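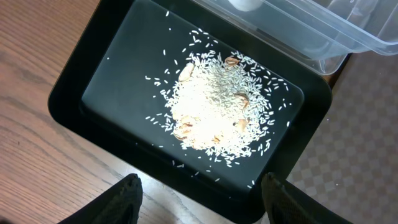
Minutes taken by Korkor Quansah, Club Secretary
Nandel Robotics Club

Meeting of 10/02/2019

Present: Wayne Hawthorne (chair), Kobina Dramani, Tsung-han Kuo, Korkor Quansah. Apologies from Jeanine Van Hecke.

1. Minutes of the last meeting were approved with one correction. The Fakside entry fee is per team, not per student.

2. Sorting task. Kobina reported on the rice tray. The task is to pick the light tan pieces out of the white rice and leave the rice in the black tray. He wants the fingers to close more slowly near the tray floor. Tsung-han asked for the lighting to be kept the same between sessions — glare on the black plastic is confusing his detection code. Agreed. Kobina to write up the settings.

3. Wrist camera. Tsung-han said fast arm moves give smeared pictures that the code can't use.
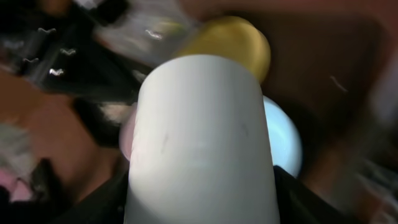
He proposed a short pause before each picture is saved. Wayne was concerned about the time limit, which is four minutes per run at Fakside. Agreed to try a pause of two seconds and compare scores.

4. Parts. Three spare finger pads to be ordered from Brestier. Wayne to place the order.

5. Competition. Entry forms are due in December. Jeanine to be asked if she can drive.

6. Any other business. Kobina asked for a second key to the parts cabinet. Held over to the next meeting.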